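Mellport Shared Workrooms: Users' Forum
Facilities and Rooms > Room 5
Thread: Loose cables and the grey worktop covering

N_Chauke (Rooms Officer)
Posted 09:14

Colleagues are asked to note that the arrangements for cables and work surfaces in Room 5 will be reviewed in September. Comments received in this thread will be taken into account when the revised room notice is written.

Two matters are under review. The first is whether cables left in place between sessions should be coiled and tied, or left to run in a long loose curve to the side of the bench. The second is whether the grey covering should be kept when the benches are refitted, or replaced with white to match Room 3.

Please confine replies to these two matters. Heating has its own thread.

Nomvula Chauke
Rooms Officer

stiddale_bench
Posted 09:52

Thank you for opening the matter to users. I should like to record my support for coiling and tying in all cases. On two occasions this term I have had to step over a lead lying across the gangway by the window bench. The current notice says only that cables should be "left tidy", and users plainly differ as to what that means.

I have no view on the colour.

Perrin_W
Posted 10:31

I must respectfully disagree with the previous reply. A blanket rule on tying would do more harm than good. A thin cable that has been wound tightly and fastened at the same point every evening will fail at that point. My section replaced 5 leads last year, and each had gone at the tie.

A cable that is in use should be given slack and allowed to lie in a wide bend, well clear of the bench edge. Where a loop has to be taken up close to a joint or a corner, it should be wound loosely enough for a finger to pass through it.
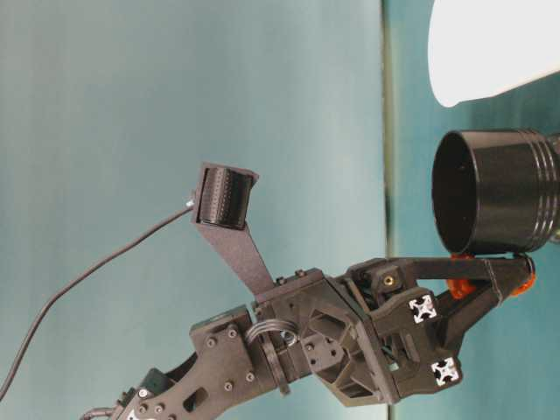 I would therefore suggest that the notice distinguish between cables in use and cables in storage. The second kind may certainly be coiled and hung on the hooks. The first kind should be kept off the floor and otherwise left alone.

As regards the covering, I am in favour of keeping the grey. Small dark screws are admittedly harder to find on it, but it does not glare under the ceiling lights, and those of us who spend a full afternoon in the room are grateful for that.

K_Mofokeng
Posted 11:08

I write on behalf of the cleaning contract team.

The team can work with either arrangement provided that nothing is left on the floor. Staff are instructed not to move, unplug or lift any user's cable. If a lead is lying on the floor, the area beneath it is not mopped, and that is the explanation for the marks reported under the window bench.

With regard to the covering, the grey is wiped down with the same product as the white and takes the same time. The white shows ink.

Khanyisile Mofokeng

stiddale_bench
Posted 11:40

I am grateful for the clarification concerning the floor. I was not aware that the area was being left.

I can accept the distinction drawn by Perrin_W between use and storage, but I foresee a difficulty. Who is to decide when a cable is in use? There are leads on the far bench which have not been touched since the spring, and I expect their owners would say that they are in use.

Perrin_W
Posted 11:57

A dated tag would settle it. If the date has passed, the cable goes on the hook.

aldous.t
Posted 12:20

May I raise an objection to tags. We had them in the Brilstead building. Within a month they had curled up, the writing had rubbed away and the sticky side had left a residue on every lead. A sheet by the door, with a line for each bench, was found to be far more satisfactory.

I would also ask that the refit be costed before anyone commits to a colour. The quotation circulated by Coetzee gave 1,662 for the white, fitted, and 52 for a spare roll of the grey. The grey in Room 5 is worn at the front edge of two benches only. It could be patched from a roll.

K_Mofokeng
Posted 12:44

A patched edge will lift when it is wiped unless it is glued down along its full length. The team would ask that any patch be taken over the front edge and fixed underneath.

merrow46
Posted 13:15

I prefer the white and wish that to be recorded. Room 5 is the darkest room on the corridor and a grey bench makes it darker. If glare is the concern, the lights could be looked at instead.

I agree with aldous.t on the subject of tags.

Perrin_W
Posted 13:31

The lights have been looked at. They are on the same circuit as the corridor and cannot be dimmed separately. I withdraw the suggestion of tags in favour of the sheet.

N_Chauke (Rooms Officer)
Posted 15:05

I am obliged to all who have replied. The following wording is proposed for the notice, and further comments are invited until the end of the month.

"Cables in use are to be kept off the floor and clear of the gangway. They need not be tied. Cables not in use are to be coiled loosely and hung on the hooks provided. Users leaving a cable in place overnight are to enter their name and bench on the sheet by the door."

On the covering, opinion is divided. I shall ask Coetzee for a price to fit patches to the two worn edges, fixed underneath as requested, and will post the reply in this thread. The preference of merrow46 for white has been recorded.

stiddale_bench
Posted 15:22

The wording is acceptable to me. Might "overnight" be changed to "at the end of a session"? The room is used by three groups on some days.

N_Chauke (Rooms Officer)
Posted 15:40

The amendment is agreed.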